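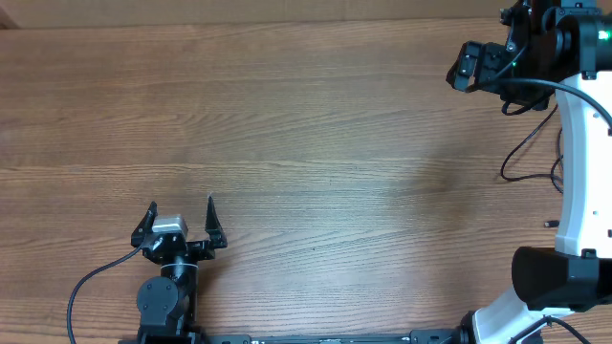 *Two arms and a wooden tabletop.*

**Re: Vindero helicopter down outside Plisent**

**rotorwash_ray** wrote, Jul 9, 2020:

The local paper has it as a "crash." I drove past. The thing is sitting upright in a bean field with its doors shut, looking like it's waiting for a bus. All 8 people walked off it. When did we start calling this a crash?

---

**tailboom** wrote:

When the editor needed a headline. "Helicopter Parks Badly" doesn't sell.

---

**m_caputo** wrote:

Marisa Caputo here, I live across the road from that field. I'll grant you it's upright, but it didn't arrive like a bus. It came in steep and loud, and there's a rut behind the left skid you could lose a dog in. My windows rattled. If you'd been in my kitchen you'd be less relaxed about the vocabulary.

---

**rotorwash_ray** wrote:

Fair, and sorry about your windows. Still a hard landing, though. The accident people have definitions for all this and "rattled kitchen" isn't one of them.

---

**old_crewchief** wrote:

The definitions depend on damage and injuries, and none of us knows the damage yet. I've seen ships look showroom fresh from the road and turn out to be bent like a coat hanger once the panels came off. Wait for the inspection.

Also, has anybody heard what the warning light was? The paper says "an indicator," which narrows it down to the whole dashboard.

---

**tailboom** wrote:

Chip light is what I heard at the fuel pumps. Same source told me in March that the airfield was getting a sushi place, so weigh it accordingly.

---

**Dreßler** wrote:

It is my cousin's field. Vindero has offered him 800 dollars for the beans. He says the beans are worth more than that and the visitors have flattened more than the helicopter did.

---

**rotorwash_ray** wrote:

I stayed on the shoulder!

---

**Dreßler** wrote:

There were 78 people who did not.

---

**old_crewchief** wrote:

You counted?

---

**Dreßler** wrote:

My cousin counted. He is preparing an invoice.

---

**anik_pilot** wrote:

I fly charters, not for Vindero. If it was a chip light, the checklist on most types tells you to land as soon as you can do it safely, and the crew did. The airport was another 120 seconds of flying or so I keep reading, as if that makes them fools. With a gearbox that may be eating itself, I'd take the beans.

---

**m_caputo** wrote:

I'm not calling anyone a fool. The pilot came over afterward and was very polite, drank two glasses of water and asked to borrow a phone charger. I only object to being told that what I heard was parking.

---

**tailboom** wrote:

Withdrawn. "Helicopter Parks Very Badly."

---

**old_crewchief** wrote:

Flatbed's there now, by the way. They're taking the blades off first, so the road will be blocked on the Plisent side until they finish. Go around by the grain elevator if you need to get into town, and please keep out of the beans.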